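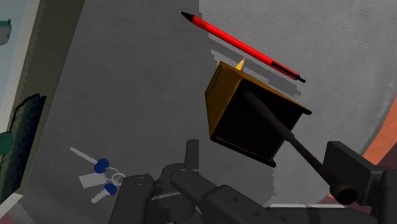
**Mokley Retail Licensing Project: progress report, November**

Work in this period covered the proposed county rule on tobacco retailer licensing. Three tasks were planned and two are complete.

**Completed**

- Comparison of the draft rule with the current Mokley and Ikwood ordinances. The drafts differ on renewal fees and on how a suspended license is transferred when a store is sold.
- Mailing to license holders. We sent 3000 notices with the hearing schedule and instructions for written comment. Returned mail is being checked against the Gurkex address file.

**Delayed**

- Store owner interviews in Ikwood. The question set was revised after the county changed its definition of "retail location," and the earlier version can't be used. Interviews will resume once the revised set is approved.

**Budget**

Printing came in under the budget line. Postage went over. We request approval to move the printing balance to postage; the grant total does not change.

**Next period**

Finish interviews, code the written comments by section of the rule, and send the draft summary to Đinh for review before the second hearing.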